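Skastden Building, Second Floor
Furniture and Surfaces Inspection Checklist
Issued by Aguirre Facilities Office. Review period: March.

Mark each item Pass, Repair or Refer. Comments are required for Repair and Refer.

1. Exits and aisles
Both exit doors open fully. Aisle by the copy room narrowed by stacked chairs.
Result: Repair. Chairs to be returned to storage.

2. Work surfaces
Tabletops are to be level, free of splinters and fit for writing. Small white specks and scuffs noted on the gray wood-grain top. Surface marks of this kind do not require replacement.
Result: Pass. 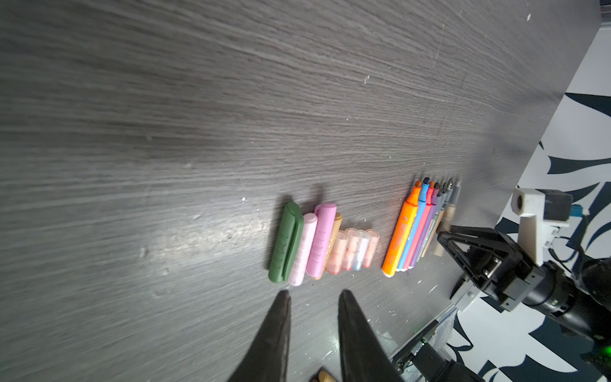
3. Seating
98 chairs examined. Two have loose back screws and were tagged.
Result: Repair. Order replacement screws from Bretar.

4. Shelving
Tall units must be anchored to the wall. The unit beside the supply closet moves when pushed — do not load the upper shelves until it is secured.
Result: Refer. Load label reads 220 pounds and remains legible.

5. Wall fixtures, rails and hooks
Hooks must be firmly seated and must not project into a walkway. Fixtures are to be checked by hand at each visit.
Result: Pass.
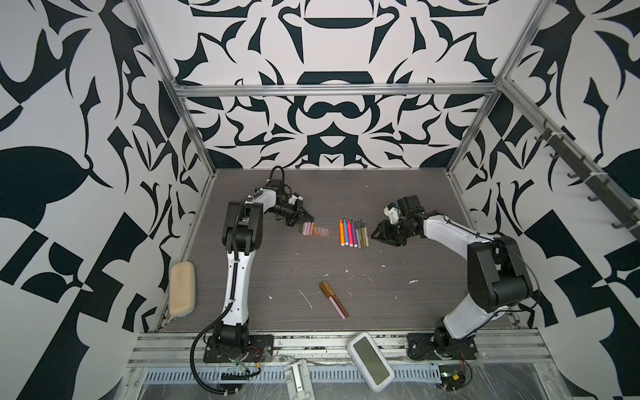
Item 5. Hook rail along the right wall, with patterned wall panels.

6. Lighting
One tube flickers above the reading corner. Rorkatix work order 22 remains open.
Result: Repair.

7. Floor covering
Carpet edge lifting at the east doorway. Tape is a temporary measure only.
Result: Refer.

Return the completed form to the facilities office by 4 p.m.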